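Chapter 4
The Stove and Its Neighbors

In this chapter
Why the stove top fills up
Front burners and back burners
Handles, and where they ought to point
The counter on either side
A first look at the kitchen log

Most books on running a home begin with the pantry. Pantries photograph well, and a person who has just bought matching jars is in the mood to be taught. We begin this part of the course at the stove, where the trouble is.

Consider what a stove top is for. It has burners, usually 4 of them, and each burner makes a hot circle of a certain size. That is the whole of its purpose. Now consider what it is used for between meals. It is a shelf. It is the flattest, sturdiest, best-lit shelf in the house, it stands at a comfortable height, and it asks no one to bend down or open a door. A kettle moves in and never leaves. A frying pan is washed, dried, carried toward the cabinet and set down one yard short of it. In the household survey my students carry out each December, the stove top is regularly listed under "storage," in ink, by people who then look up and ask whether that was the right answer.

It was. A pan used every day has a decent claim to live where it is used. The question for this chapter is how many such claims a stove can honor before somebody has to move a saucepan in order to boil an egg.

4.1 Front and back

The front burners belong to whatever needs your hands: stirring, tossing, turning, worrying. The back burners belong to whatever can be left alone. A kettle is happy at the back. So is a pot of beans, which has two hours ahead of it and no need of company. A wok, on the other hand, wants to be in front, with an empty burner beside it if you can manage that, as a wok spreads well past the circle it sits on and treats its neighbor's space as its own. 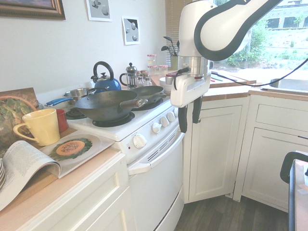 Handles come next. A pan handle should never stick out over the front edge of the stove, where it will meet a sleeve, a hip or a small child, in rising order of seriousness. Turn it to the side, over the counter if there is counter to be had. Check that it doesn't pass over a lit burner on the way. Wooden handles scorch and metal ones heat up, and both kinds look perfectly innocent while doing so.

Prakash Reddy, who taught this course before me and left behind a drawer of notes, put the rule on a card: "Point it where you'd reach for it, unless that's where you'd walk into it." I have tried for years to shorten this and have only made it worse.

4.2 The landing space

The counter on either side of a stove is called the landing space. Something hot will need to come down there, often in a hurry, and it would be pleasant if it could find room. What it usually finds is reading matter. Recipes are printed on paper, and paper must lie open near the cook to be of any use -- so the magazine gets the best spot on the counter and then stays there through the next four dinners, open to squash. A mug is set on it to hold the page. The mug is forgotten, and a second mug is fetched.

Keep one side clear and let the other side go. This is a better bargain than it sounds. Right-handed cooks generally do well to clear the right. Spices and spoons may stand behind the stove if you can reach them without leaning over steam; if you can't, they are decoration, and should be dusted as such.

4.3 The kitchen log

The Unnithan household, whose log is printed on page 253, kept theirs for one week and discovered that the saucepan had been moved more often than it had been cooked in. Read their entries before you start your own. You'll need a ruled page and a pencil on a string (the string matters).

Each time you move an object in order to use the stove, write down the object, where it went and whether it came back. Don't tidy first. Students always tidy first, and the log for the opening day reads like a hotel brochure.

Words to know
Landing space
Resting place
Working burner
Squatter (see also: kettle)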